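Stondora in-home task protocol, home pack with laminated cards
Reviewed by Leanne Tindall
21/08/2025
4 out of 5

Quick one, typing between sessions, sorry for the state of it.

Background: I run home sessions with hand-held gripper pairs. Bedrooms, kitchens, the odd hallway. Before this we worked off the Osura sheet, which was 59 pages and assumed you had a bench. Nobody I work with has a bench. Stondora's pack is for ordinary rooms. Rule book, 6 laminated cards, a setup checklist, a log template. Paid 200 for it, own money. Used it since April.

What you get is a rule book that stays short. Good. Card one is room setup. Card two, object selection. Three is two-handed work. Four is grasp rules. Five, stop conditions. Six is people and privacy. Checklist is one side of letter paper, big type. Readable from where you're standing, I tested that with my bad glasses.

Setup card first. Best of the lot. Says pick one work surface and one container and stick with them through the session. Says leave the room furnished the way people live in it. Blankets, curtains, bedding stay. The old Osura sheet had us clearing everything and you ended up with rooms that looked like a showroom. Used the card for a pack-the-tray job on a bed, fruit and snacks, a book, soft bits. Setup went fast. 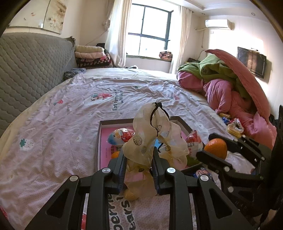

Grasp rules. Three I'd keep even if I threw the rest out. Close slow on anything bagged. Take a bag by the gathered part or by the whole item, pick one and say which in the log. Don't drag. If it snags, open, back off, start over, and mark the retry. We used to leave retries unmarked and then somebody has to guess later. Waste of an afternoon.

Fruit gets its own paragraph. Firm contact, no squeezing to make sure. Bruised fruit comes out of the object pool. Fine by me. It doesn't say what to do with it after, I eat it.

Object selection card is decent too. Mix of stiff and floppy, mix of sizes, some packaging with print on it, nothing sharp, no glass on a bed. It also says check the label stays on after handling. Would not of thought of that one. Stickers on fruit bags do peel.
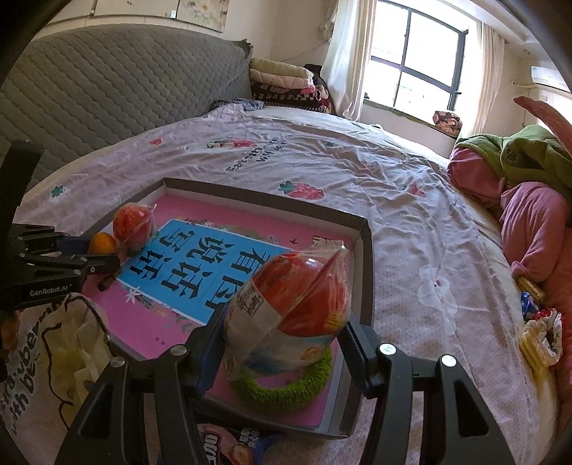

Two-handed card is where it loses the star. The rule is "one hand acts, one hand waits or assists". OK. But no minimum distance between the two grippers. Issa's rules give you a number for that and I miss it. When both tools are working over one tray you want a number, or at least a "second hand stays outside the rim until called". I wrote that on the card in marker. Also nothing on who calls it if the two hands belong to two people. Sort it out before you start is my advice.

And soft surfaces. Half a page. A mattress gives when you lean on it, things roll, the tray tips toward your knee. Rule book says "ensure surface is stable". Well. It's a bed. What I do now: tray goes well in from the edge, no kneeling on the sheet during a grasp, wait for things to settle before the next one. Should be in the book.

Stop conditions, no complaints. Finger near the jaws, stop. Pet or kid in the room, stop. Something you can't identify in reach, stop. Strap or cord looped round a jaw, stop and free it by hand with the tool set down. Drawstrings and loops get a special mention, and they deserve it, I've had a cord go into a linkage and it's a fiddly job getting it back out.

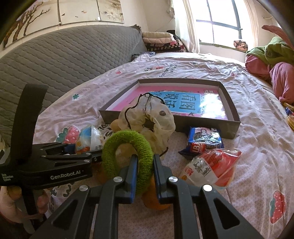
Knitted and fuzzy stuff. Card four says grip soft rings and plush through the body and never by a loose thread. Agree. Wipe the pads between fuzzy things and food, also agree, and that one people skip. Lint on the pads changes the grip. I keep a dry cloth in my back pocket.

Privacy card is sensible. Mail, family photos, medicine, anything with a name, out before you start. Get the yes in writing from whoever lives there. Says to check mirrors and TV screens for reflections, which I had been forgetting for I don't know how long.

Log template, meh. Columns too narrow. Time, object, hand, result, retries, notes, and notes is about as wide as my thumb. I redrew it. Stadunico sells a log pad that fits the same binder, wider notes colum, costs extra naturally. Try before you buy, I'm happy with my own.

Lamination good. Ring binding bad, rings popped open in my bag the second week. Wrote to them, got a new ring set and a polite note. Fair enough.

Don't bother with the complete set at 798 unless you run several crews. It's the same cards plus a training folder and posters. Posters! For someone's bedroom.

Who it suits: small teams, real homes, people who've been making it up as they go. If you're on a bench all day stay with what you have.

Would buy again. Would like the spacing number and a proper page on beds and sofas in the next edition. Will update if they send one.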